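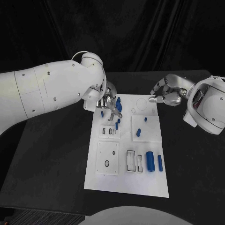 Posted 04/07/2025 by the Odera Reading and Writing Group
12 shares | 3 comments

4.2 Paper forms and the length of written answers

In the first part of the study, people in Bister answered the household questions on a screen. Many of the answers were very short, often one word, and we could not decide if this came from the questions or from the screen. For the second part, which started in January, we therefore printed the same questions and left an open space under each one. The wording and the order of the questions stayed the same.

We sent 300 forms to homes in Bister and Zivbridge. The forms were printed on white paper (a white sheet is visible in Figure 2), after our earlier trial with cream paper gave weak contrast when the pages were scanned. A pencil was put in each envelope, but people were free to use their own pen, and most of them did so.

The answers on paper were longer than those on the screen. This was most clear for the question on shopping, where several people used also the margin and the back of the page. Older people wrote more than younger ones -- this we had expected -- but the difference inside each age group was larger than the difference between the groups. In 37 of the returned forms the last question was left empty. We think that the line above it looked like the end of the form, and it was removed in the later version.

Handwriting caused less trouble than we feared. Two readers typed each form separately with the Imeo transcription sheet, and when their versions did not agree, a third reader looked at the page again. Street names and old units of weight were the usual problem. Words which stayed unclear were marked as missing and were not guessed.

The two parts were not done with the same people, so the comparison must be read with some care. It is possible that persons who return a letter like writing more than others. We come back to this point in Section 5, together with the cost of postage.

Contact the Odera group | © Odera 2025 | Back to top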